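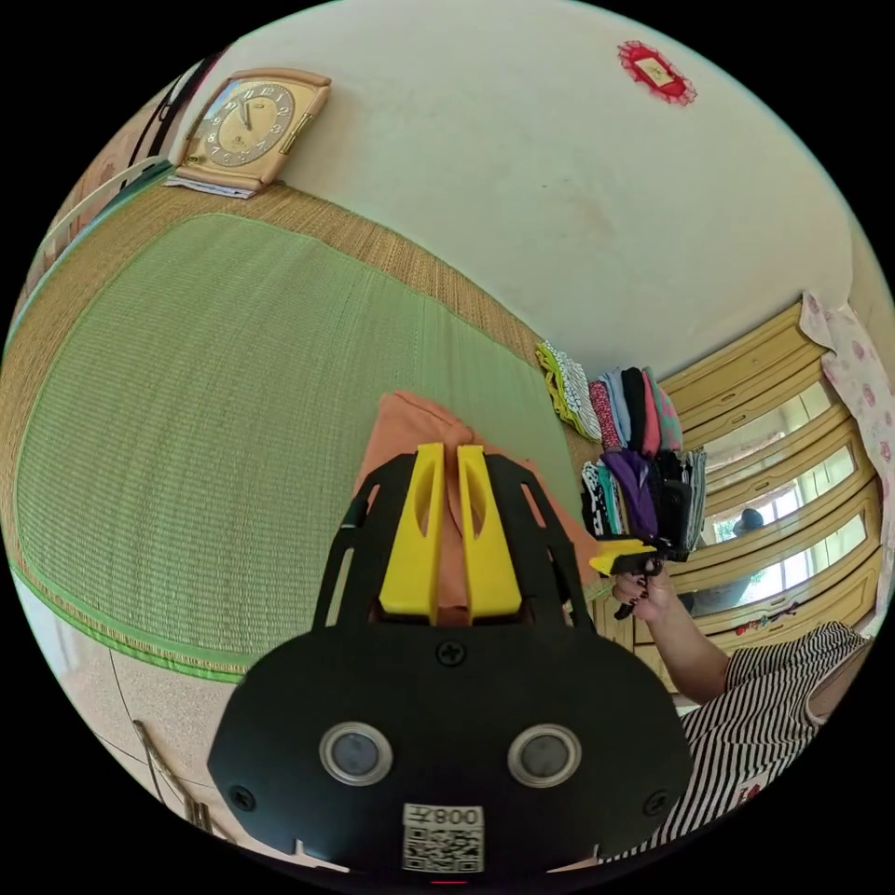 Why do we collect folding demos in people's homes when the lab has a perfectly good table?

Mostly for the variety. A policy trained at one table learns that table, and I mean it learns the color of the wood and the angle of the lamp, and then it falls over when you move it next door. Homes give you different floors, different light, different piles of stuff, and the only thing that stays the same from one demo to the next is the folding itself.

Paltstead Robot Learning, week 5 handout
Learning to fold from hand-held grippers

So, last week we did teleoperation and I complained about it a lot. This week is the other road: you leave the robot at home, put a gripper in each of your hands, and do the chore yourself. The camera rides on the gripper, so what it records is close to what a wrist camera on the arm would see later. Look at how much of the view the yellow fingers take up, with the orange cloth bunched between them. I love this about the setup! The fingers are always in the same place in the image, and the network gets to lean on that.

What gets saved for each demo:
the wide-angle video from each gripper
the path of each gripper through the room
how far the fingers are open at each moment
a one-line label (fold, stack, flatten)

The path is where most of the trouble lives. We work it out from the video plus the motion sensor, and it needs things in the background to hold on to. Blank walls are bad. Pointing both grippers straight down into a big white sheet is worse (I did this for a whole evening and had to throw nearly all of it out).

Now the result I want you to know for the discussion section. We call the data set Cirkus. We collected over 1000 demos and kept 794 after filtering. Then we trained the same policy, which we named Culis, in 2 ways. The first version saw 200 demos from a single room. The second also saw 200 demos, but spread across every home we had. Same amount of data, same training time, same arms. In a room neither one had seen, the spread-out version folded shirts far more often, and the single-room version mostly grabbed at air next to the sleeve. Back in its own room, the single-room version was a bit better. Please don't skip that part when you write this up, people always do.

A few things I'm less sure of. We changed rooms and people at the same time, so some of the gain may come from having different folders with different habits. Also, our filter (the Liapis script, it's in the course folder) drops any demo where the path jumps, and fast folders get dropped more than slow ones. I think that makes the policy slower than it has to be, but I haven't tested it.

For next time, run the Liapis script on the sample demos and look at ten it threw away. Watch the video before you look at the path plot. Write me a paragraph on which ones you would have kept and how you'd change the jump limit to keep them. Bring a T-shirt too, we're going to fold.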